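Apprendre à un bras robot à ouvrir un placard

Ouvrir un placard, tu le fais plusieurs fois par jour. Ta main part toute seule, tes doigts trouvent le bord de la porte, tu tires, et hop, les biscuits ! Pour un robot, c'est une véritable aventure. Dans l'atelier partagé de Hestville, Brigitta Haslinger et Andri Gruber construisent depuis le mois de juillet un bras robot capable de se débrouiller dans une cuisine. Ils l'ont appelé Zokimau. Suis-nous, on va voir comment ça marche !

De quoi est fait un bras robot ?

Ton bras plie à l'épaule, au coude et au poignet. Zokimau aussi a des articulations, et dans chacune se cache un moteur. Le bras en compte 6, sans parler de la main. Chaque moteur est accompagné d'un capteur d'angle, une petite pièce qui dit à l'ordinateur : « Je suis plié comme ça. » Avec toutes ces réponses, l'ordinateur calcule où se trouve la main, même sans la regarder. Essaie toi-même : ferme les yeux et touche ton nez. Tu as réussi ? Ton cerveau vient de faire un calcul du même genre.

Au bout du bras, il y a la main. On dit aussi « préhenseur », un mot compliqué qui veut dire « ce qui sert à attraper ». Andri aurait pu monter une simple pince, beaucoup plus facile à commander, mais il avait très envie d'une main avec des doigts articulés. Il a passé un dimanche entier à régler les doigts, avec 31 vis minuscules rangées dans une boîte à œufs (et une qui a roulé sous l'établi).

Viser le bon endroit

Une porte de placard ne s'attrape pas n'importe où. Si tu pousses au milieu, elle reste fermée. Près des charnières, il faut tirer très fort. Le meilleur endroit, c'est le bord opposé aux charnières : c'est là que la porte bouge avec le moins d'effort. Les scientifiques appellent ça l'effet de levier, et tu peux le tester tout de suite sur la porte de ta chambre. Pousse-la avec un seul doigt, d'abord loin des charnières, puis tout près. Tu sens la différence ? 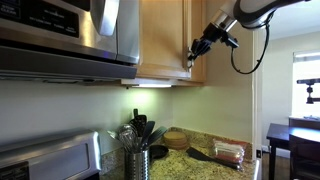
Les doigts noirs du robot appuient sur le bord droit de la porte, au-dessus du plan de travail.

Toucher sans écraser

Quand tes doigts rencontrent un objet, ta peau te prévient aussitôt. Zokimau n'a pas de peau, alors Brigitta a trouvé une autre solution : elle surveille le courant électrique qui passe dans les moteurs. Quand un doigt bute contre quelque chose, son moteur force et consomme plus de courant. L'ordinateur le remarque et arrête de pousser. L'ordinateur fait cette vérification 1000 fois par seconde, beaucoup plus vite que tu ne peux cligner des yeux !

Ensuite vient le moment de tirer. Et là, surprise : il ne faut pas tirer tout droit ! Une porte tourne autour de ses charnières, et son bord dessine un arc de cercle dans l'air. La main doit suivre cette courbe, sinon elle glisse ou elle tord la porte. Au début, Zokimau tirait tout droit. Il a fallu 9 versions du programme pour obtenir un joli mouvement arrondi.

À toi de jouer !

Fabrique ta propre main robot avec du carton, des pailles et de la ficelle. Découpe une main en carton, marque les plis des doigts, puis colle des petits bouts de paille entre les plis. Fais passer une ficelle dans les pailles de chaque doigt et colle-la tout au bout. Tire sur les ficelles : les doigts se replient ! Demande à un adulte de t'aider pour le découpage, et essaie d'attraper une balle en mousse ou une chaussette roulée.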